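Bar Soap That Lasts: Tips From a Household That Switched Back

Posted September 10, 2021, in Bathroom and Laundry

I gave up bottled body wash two years ago and I'm still excited about it, which my family finds very funny. A good bar smells better, packs smaller and leaves you with no pump to fight when you get to the last inch. The one complaint I hear over and over is that bars turn to mush. They do if you leave them sitting in water! Fix that and a bar will keep going for weeks.

Dry it between uses. Everything else on this page is a variation on that. Put the bar where the shower spray can't reach it, tip out any water that collects under it, and if two people shower one after the other, let them use two bars and swap every day. Our upstairs bathroom has no window, so I run the fan for a good while after the last shower, and the soap is noticeably firmer for it.

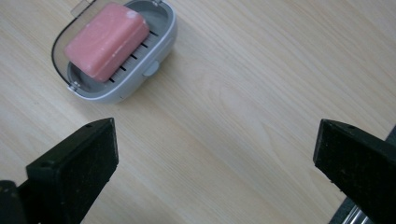
Should a soap dish have a lid?
For travel and the gym bag, a lid is great, but at home leave it open until the bar has dried all the way through, or the soap will sit in its own damp air and go soft.

Curing helps too. If you buy from a small maker, ask how old the bars are. Fresh ones are still full of water and wash away fast. I buy a block at a time from a stall called Ovness (585 grams, a big heavy brick of a thing), slice it with a cheese wire and stand the pieces on edge in the linen closet with air between them. What I cut now will be ready by the end of October. The towels pick up the scent while they wait – a bonus I didn't plan on and now wouldn't give up.

Store-bought bars benefit from the same treatment. Take them out of the wrapper as soon as you get home and let them harden on a shelf. My neighbor Usman Afridi weighed his before and after, because he is that kind of neighbor, and his 140-gram bar had lost enough water for the kitchen scale to notice.

Cleaning the dish

Soap scum is easiest to deal with while it's young. Once a week I empty the dish into the sink, run the hot tap and go around it with an old toothbrush. If it's got a hard gray crust, soak it in warm water with a good splash of white vinegar for half an hour and the crust will slide right off. Rinse well before the soap goes back in, as vinegar and soap make a curdled mess together. Ask me how I know!
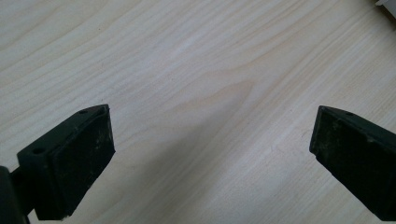 Soap rings on furniture are the other thing people write to me about, usually after a guest room bar has spent a weekend on the dresser. Start with a cloth wrung out in plain warm water, go with the grain, and dry right away with a second cloth. On pale wood with a matte look like this, I stay away from anything gritty, because a scrubbed patch can end up shinier than everything around it. If there's still a film, one drop of dish soap in a bowl of water is plenty. Wipe again with clean water afterward, or you've only traded one film for another.

Using up the ends

Save the slivers. When a bar gets too thin to hold, wet it and wet the new bar, press them together and leave them overnight. They bond beautifully, especially if the old piece is slightly curved. Erasto Mosoti wrote in with another way that I've since adopted: he keeps his slivers in a cotton drawstring bag hung from the shower tap and uses the whole thing as a washcloth. It lathers like mad and the last crumbs get used.

Slivers also grate well. I use the coarse side of an old grater, stir a handful into hot water and keep the jar by the laundry sink for collars and cuffs. It sets to a jelly by morning – just scoop some out with a spoon. Don't put it in the washing machine, though, as it foams far too much.
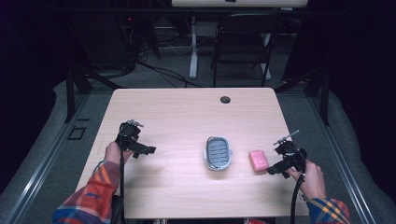
Pink bar and oval dish on the table.

For drawers and suitcases, wrap a dry bar in tissue paper and tuck it in a corner. Strong scents do best on their own, well away from wool sweaters you plan to wear next to your face. Swap the paper when it starts to look greasy, and when the scent has faded, take the bar to the shower and start a new one in the drawer.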